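Teaching a Gripper to Tidy Up: Project Report
Tsung-han Kao and Pongsak Thongdee

Our project is called Alletti, and the question behind it is simple: can a learning system pick up household jobs by copying people? We chose clothes and bedding because they're brilliantly awkward. A cup keeps its shape, but a shirt looks different every time you put it down!

We recorded in ordinary bedrooms, using hand-held grippers with yellow fingers. One go at a task, from first reach to final release, makes one example. We planned for 590 examples and kept 229 for the first round of training, after throwing out any where the fingers were out of view or the start was missing. That felt harsh at the time (some of them were lovely folds), but the cleaner set was much nicer to work with.

Bedroom session, seen from the gripper camera: 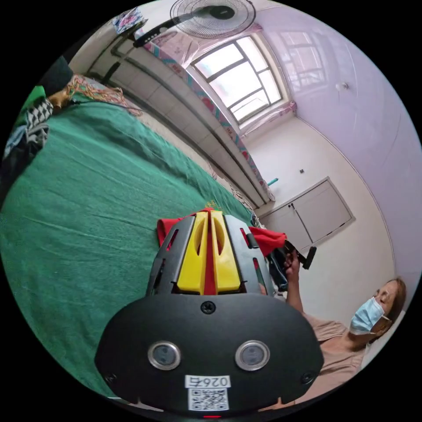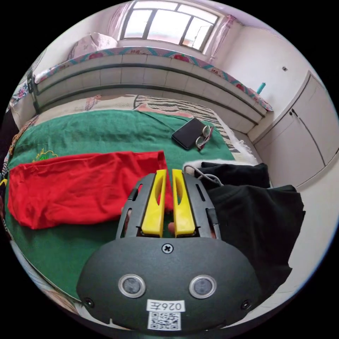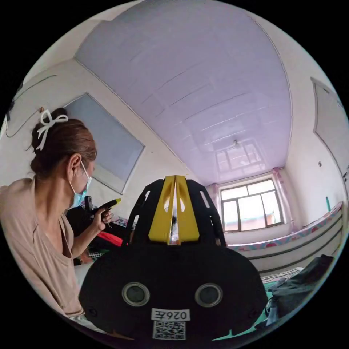
Why not just record the same fold on a clear table until there are enough examples?
We tried that first, and 77 of our early recordings were made that way. The trained model did well on the table and then got lost on a bed, where the cover wrinkles and other clothes are close by. Mixed backgrounds gave it a better idea of what to follow.

Labelling took far longer than recording. We sorted every example into one of 6 groups, such as "lift", "spread" and "fold in half", and Pongsak wrote a small script called Soriano that plays both hands side by side so we could mark where each step begins. Thin fabrics were the hardest to label. We often disagreed by a second or more on when a fold was finished, so in the end we used the moment the fingers opened.

We'd love to carry on in October with towels and pillowcases, and to try left-handed people too. Tsung-han is already rewriting the naming rules for the files, which got very messy by the second week.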